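Textile Care and Clothing Basics
Handout 4: Knit fabrics, shrinkage and storage
Prepared by Chanida Sangkhawat, with corrections by Nuanchan Wongsuwan
Revised 3 Apr 2018

Please read this handout before the practical class. Bring your own ruler and a pencil, since pens are not allowed near the samples. The words you must know for the test are explained in the text when they appear for the first time.

1. Knit and woven

A woven fabric has two sets of yarn which cross each other. The warp goes along the length and the weft goes from side to side. A bed sheet and a dress shirt are woven. A knit fabric is made of loops, and each loop is pulled through the one before it. Most T-shirts are made of single jersey, the simplest knit.

You can tell the face of single jersey from the back with a magnifying glass. The face shows small V shapes in columns. The back shows rows of half circles. A column of loops is called a wale, and a row of loops is called a course. Students often mix up these two words, so please write them in your notebook with a small drawing.

Loops can change their shape, and for this reason a knit stretches more than a woven cloth of the same yarn. It also means that a knit can lose its shape when it hangs wet from one point.

2. Why cotton jersey shrinks

During knitting and finishing, the fabric is under tension. The loops become longer than they want to be. When the shirt is washed for the first time, water lets the yarns move, and the loops go back to a shorter and wider form. We call this relaxation shrinkage. Tumble drying makes it stronger, because the fabric is moved again and again while it loses water.

Our first practical task is to measure it. The samples are a 50/50 blend of cotton and polyester from Umwood and an all-cotton jersey from Dritari. Mark two points on each sample, 500 mm apart, in the direction of the wales. Wash, dry flat, leave overnight, and measure again. The formula is:

Shrinkage (%) = (length before - length after) / length before x 100

If the length after washing is 475 mm, the shrinkage is 5 percent. Repeat the same work in the direction of the courses. Sometimes you will get a negative number there. It is not an error, it means the sample became wider.

3. Folding and storage

Heavy knits should be folded and not hung. On a narrow hanger, the weight of the garment pulls on the shoulders and makes two small bumps which are difficult to remove. Light jersey can be hung, but folding takes less space in most homes.

Before folding, lay the garment on a clean, flat surface and smooth it from the center to the sides. Turn the sleeves in, then fold the sides, then bring the hem up to the neck. A crease that is pressed for many months can become a weak line, so refold stored clothes from time to time and change the place of the fold.

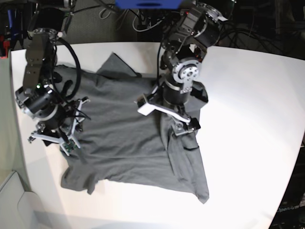
4. Wrinkles

A wrinkle is a bend in the fiber that stays. In cotton, the long molecules are held together by hydrogen bonds. Moisture and heat weaken these bonds, the molecules slide a little, and new bonds are formed in the bent position. Ironing with steam uses the same process in the other direction: we open the bonds, make the cloth flat, and let it cool while it is still flat.

Polyester takes up very little water, and so it wrinkles less in daily use. It can, however, get a permanent crease if it is folded while very hot. Take blends out of the dryer soon after the end of the cycle.

Jersey should be ironed along the wales with light pressure. Lift the iron and put it down again. If you push it sideways, the side seams will not stay straight.

5. Questions from the last class

Surachet Sukprasert asked why the side seam of a cheap T-shirt turns toward the front after washing. The name for this is spirality. The yarn in single jersey has twist, and when it relaxes, the loops lean to one side. Two-ply yarn with balanced twist reduces the problem.

6. For next time

Read the chapter on finishing and bring your measurement table, with both directions filled in. Tables without units will be returned. Groups who still need the washing room in November should write their names on the list next to the door.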